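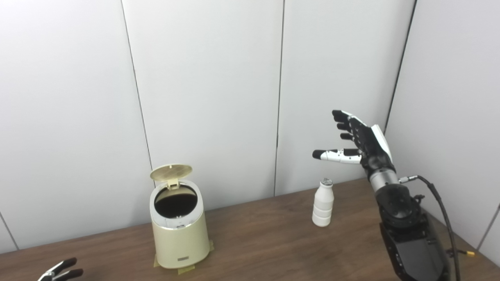
A small cream bin with a round lid, open on the table.

Search this blog
Search
Enter keywords

On Keeping and Discarding Household Papers

17 January 2021

Readers of this blog will be aware that the first weeks of January are set aside in our household for the review of papers. The practice was established by my late father, who held that a family should know what it has in its cupboards before it adds anything further. I have continued it for many years, with varying degrees of success, and I wish to record the method used on this occasion, as several correspondents have asked for it.

The papers in question came from two sources. The first was the ordinary correspondence of the past year: utility statements, insurance renewals, medical letters and the receipts that gather in the hall drawer. The second was a set of four boxes removed from the former family house on Matlala Road, which had not been opened since the sale. A full count was made before sorting began, and the total was 1,801 separate items, with stapled pages treated as one.

The first principle adopted was that no item should be handled twice on the same day. Anyone who has attempted this work will know the temptation to place a letter on one pile, reconsider, and move it to another. A paper about which there was doubt was therefore put in a folder marked "Later" and was not looked at again until the rest of that box was finished. The folder became rather thick. Its contents were, for the most part, easily settled when their turn came.

The second principle concerned the length of time for which records are kept. Tax papers and their supporting documents are retained in this household for seven years, and papers relating to property for as long as the property is owned and seven years after. Appliance manuals are kept only while the appliance is in the house. I was surprised to find the full instructions for a Rernent dishwasher, in five languages, together with the warranty card for a Gokby radio that my mother gave away when I was at school. Both were discarded.

Personal letters are a separate matter, and I do not believe that a rule can be applied to them. My cousin, Karabo Radebe, was kind enough to assist with those from our grandparents' generation, and we read them aloud over the course of three evenings by telephone. Many concern the weather and the price of coal. One, written from a boarding house in Drodari, gives a full account of a wedding at which the cake was delivered to the wrong church. It has been placed in a sleeve of its own. Karabo has asked for a copy of it, and for copies of the letters in which her mother is mentioned.

Of the whole, 1,536 items were discarded. Any sheet carrying an account number, a signature or a date of birth was put through the shredder, which was allowed to rest at intervals in accordance with its instructions. Plain paper went out with the recycling. Receipts printed on thermal paper were kept apart from it, as they are not accepted by our local service, and a good number of these had in any case faded until they could not be read.

The remaining items now occupy one cabinet drawer and one archival box. The drawer is arranged by subject and then by year, with the most recent at the front. The box holds letters, certificates and 75 photographs, of which the majority have no names on the back. I would urge readers with older relatives to attend to this last point soon. A soft pencil should be used - ink will mark the print in time - and the writing should be kept close to the edge.

There remains the question of electronic records, which I have not resolved. Bank statements now arrive only in that form, and I have continued to print the one issued at the end of each year. Scanning the letters has been proposed by Karabo, and a trial was made with 2 of them. The results were legible, although the blue airmail paper did not reproduce well. A further attempt will be made when a better scanner can be borrowed, and I shall report on the settings used.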